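3.2 Growing up in other people's words

When I started reading the Lalley notebooks I thought I knew what I'd find. They're memoirs, after all, and I'd read plenty: the strict father, the first cigarette, the boy with the motorbike. What I hadn't bargained for was how often these writers stop dead in the middle of a good story to argue with themselves about whether it happened that way at all!

I read 30 of the notebooks for this section, and I kept a tally of every time a writer broke off to doubt a memory. I ended up with 1,142 of these little interruptions (my own count, done in pencil, so blame me for any slips). They come thickest in the chapters set between the ages of twelve and sixteen. Cyril Naylor, who read a few of the same notebooks before I did, called them "throat-clearing" and skipped over them. I think he missed the best bit.

Take the woman who signs herself Petmont. She gives us four versions of the September she left home. In one she slams the door, in another she forgets her coat and has to go back for it, and by the last she isn't sure there was a door to slam, her brother having taken it off its hinges to get a wardrobe in.
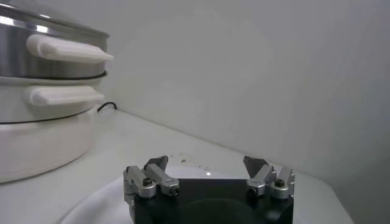
Figure 3. Gripper with nothing held between its two finger assemblies.

I asked Kamala Kotian how she'd handle passages like these, as she edited the Daromwood letters and had much the same trouble. Her advice was to print all the versions and leave them alone. I've done that here, though it makes for some long quotations in the appendix, and I did tidy the spelling in Petmont's (she never could settle on one way to write "wardrobe").

The drinking stories are a different matter, and I found them harder going. The writers hardly ever doubt those. Matos remembers the label on the bottle, the song on the radio and which shoe he lost on the way home, yet he can't tell us what year it was. I come back to him in 3.3, where I set his account beside his sister's.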